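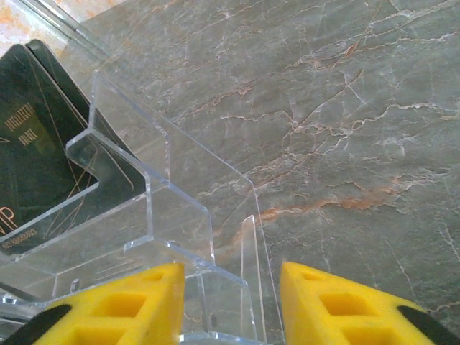 Clear acrylic card holders, the stepped kind – worth it?

mudgway_paper
Posts: 212
I'm setting up a table for the spring fair in Mudgway and want something to hold business cards and the small price cards. I like the clear tiered holders made of bent plastic sheet, where the compartments step down toward the front. The tall back part is good because people can see it from a few feet away. My question is whether to buy one with several compartments or just get single holders and line them up. I also have two dark cards that go with the stationery sets, and I wonder if they'd show up through clear plastic.

tallowbend
Posts: 1,940
Get the tiered one. Single holders slide all over the table every time somebody leans on it. I have used a four-compartment one from Levlow for years. Dark cards show up fine. White cards are the ones that get lost, especially on a white cloth.

inkandstring
I'd go the other way. Tiered ones look good empty. Once you fill every step, the cards in back only show the top line, and if your logo is at the bottom of the card it's hidden. Singles let you turn each one toward the person.

tallowbend
You can put the taller cards in the back. That's what the tall panel is for.

inkandstring
Business cards are all the same height, so that only works if you have something else to put there.

mudgway_paper
Mine are two sizes, so the back could take the bigger ones. Does the glare bother anyone? The bends on the clear ones seem to catch every light in the room.

corner_shelf
Glare is worse under spotlights. At the Prinstead hall the lights are straight overhead and you get a white line along every fold. Turn the holder a little until the line moves off the card. Dark cards make it more noticeable, in my opinion, but you can still read them.

pewterlane
Nobody has mentioned cleaning. Do not use window cleaner with ammonia on acrylic. It goes cloudy and you can't get it back. I use a drop of dish soap in lukewarm water and a soft cloth. For dust down in the narrow compartments, a clean paintbrush.

tallowbend
Agree on the ammonia. I wrecked one that way.

corner_shelf
I use Clorura wipes on mine and have had no trouble.

pewterlane
I would check the label before doing that again. Some wipes are fine the first few times and then you see fine cracks at the bends.

mudgway_paper
Thanks. One more thing, some of these come with a small round hole in the base. Is that for screwing it down?

corner_shelf
Depends on the maker. I ran a zip tie through mine and fixed it to the display board. Wouldn't screw it tight, acrylic splits.

inkandstring
Still say singles, but if you buy the tiered one, put your best card on the front step. People take from the front.

mudgway_paper
Ordered the tiered one with 4 compartments. Will post again in March after the fair.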